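**Is a paid decluttering plan worth it?**

Virnevus wants $58 a month for its home reset plan and promises to clear "up to 700 items" from an average house. Has anyone stuck with it? I have a small closet, a hallway and no patience for pep talks.

**tadura**

I did 2 months. Mostly it's emails telling you to buy baskets.
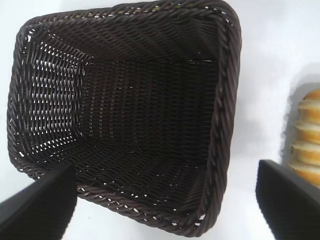 My hallway did get better, but I did that part myself with trash bags and a free afternoon. The 700 figure counts every pen and paper clip - read the fine print. Canceling took seven emails.

**Hidimness**

worked for my sister. depends on the person I guess

**flores**

Skip it. Ask them how they got that number and see if you hear back. I didn't.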